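Subject: Re: [district-budget] Transportation line and the state reimbursement lag

On the transportation question, Ha-neul Gil wrote:

> The draft shows the Findach routes moving to the general fund in April. I thought state reimbursement covered those. Are we losing the money or just getting it late? Also, where does the 741 rider count come from? The figure in last fall's packet was lower.

Late, as far as the draft goes. The state pays regular transportation claims in arrears. Claims for the current school year are filed after it closes, and payment comes in installments over the following year. The draft assumes that two of those installments slip past June 30. The general fund carries the Findach routes until they arrive, and the transfer is then reversed. It is an interfund loan and has to be repaid under the terms in the board resolution.

The rider count is from the eligibility file, not from the buses. It includes every student who lives beyond the distance limit, plus those with an approved hazard crossing. Last fall's packet used actual boardings. Both numbers are correct for what they measure, but the draft should label them. I have asked for a footnote on page 23.

Three other points on the same section:

- The Villa route is listed twice, once under regular and once under vocational. The second entry should be zero. The total at the bottom is already right, so I assume the error is only in the display.
- Fuel is budgeted at last year's contract price. That contract ends before school starts. I would show up to 3 percent more until the bids are opened.
- The Plovia lease covers 36 months with payments in advance. The draft spreads them evenly by month – fine for planning, wrong for cash flow.

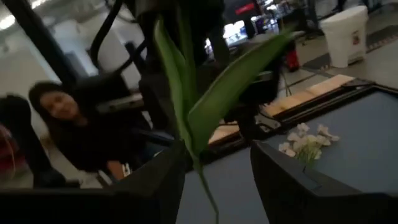
The cash flow table matters more than usual this year. If the installments slip and the lease payment falls in the same quarter, the transportation fund goes negative before property tax receipts come in. The general fund can absorb that once. I don't think it can do it and also cover the Ilo classroom aides, who are paid from a grant with the same kind of lag.

> Could we just cut a route and avoid the transfer?

Not by much. Most of the cost of a route is the driver and the bus, and both are committed through the end of the contract. Dropping one midyear saves fuel and some hourly pay. It also reduces next year's claim.

I can send the spreadsheet with the monthly columns to anyone who wants it. The formulas in the loan tab are still locked – use the values for now.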